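Does your coffee really go stale in a week?

6 March 2023

I had a subscription with Brindis for most of the winter, and I've just cancelled it. The coffee was fine. What wore me down was the emails. Every bag came with a warning that the beans were "at their peak" for a few days and would fall off a cliff afterwards, and every warning had a button under it for ordering more.

I'm suspicious of any advice that makes the person giving it richer. Bread goes stale, I can taste that. Milk goes off and lets you know. With coffee I'm asked to believe in a decline that happens to run at the same speed as the delivery schedule.

So in November I bought 2 bags of the same Kurnow beans, 400 grams each. One I opened and used as normal. The other I opened, folded over and left in the cupboard for a month before touching it. Then I got my sister to make me a cup from the old bag and one from a fresh one, without telling me which was which. I picked the old one as the better cup. I'm not claiming that proves anything, one person and one morning, but it's one more test than Brindis ever showed me.

Then there are the gadgets. Dalta sell a vacuum canister with a pump in the lid. It has 1,034 reviews on the shop page, and the ones I read were nearly all written the week it arrived, when the beans would have been fresh in a carrier bag. It costs more than 50 pounds. I could buy a lot of slightly tired coffee for that.

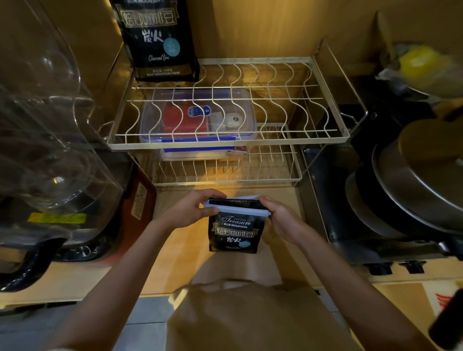
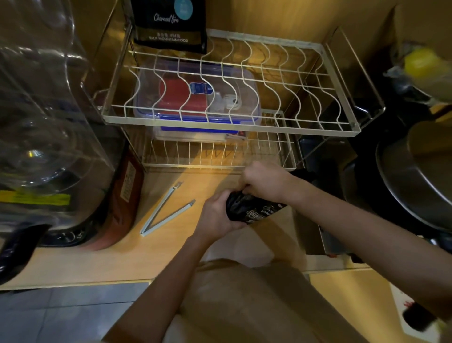
A black bag of coffee and a pale plastic sealing clip.

I will give the freshness people one thing. Ground coffee does seem to go flat quicker than beans, and I wouldn't leave a bag of it open by the cooker. But that's an argument for buying small bags, and small bags are the one thing the subscriptions make awkward. Brindis wanted extra postage for them.

Chowdhury, the shop near the station, will sell you whatever weight you ask for and has never once emailed me. I've gone back there. I did ask how long the beans would keep and was told "till you've drunk them", so perhaps I've just found a seller who says what I want to hear.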